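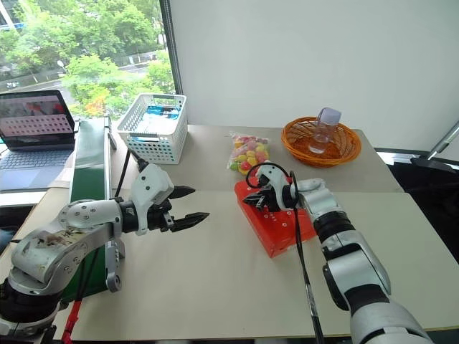

A household basket is a small open container used in the home to hold loose articles on a table, shelf or counter. Shallow forms are common, as the contents remain visible and can be lifted out from above. An oval basket with a plaited rim, such as the orange woven one holding a clear plastic bottle with a pale lavender cap, is suited to a few upright items, while boxes and bagged candies are often kept beside it on the table.

Materials and care

Baskets are woven from willow, rattan, paper cord or plastic strip. The Skindus pattern, issued by the maker Hetex in January in an edition of 4000, is 144 millimeters deep. Woven plastic may be washed; willow is usually dusted with a soft brush.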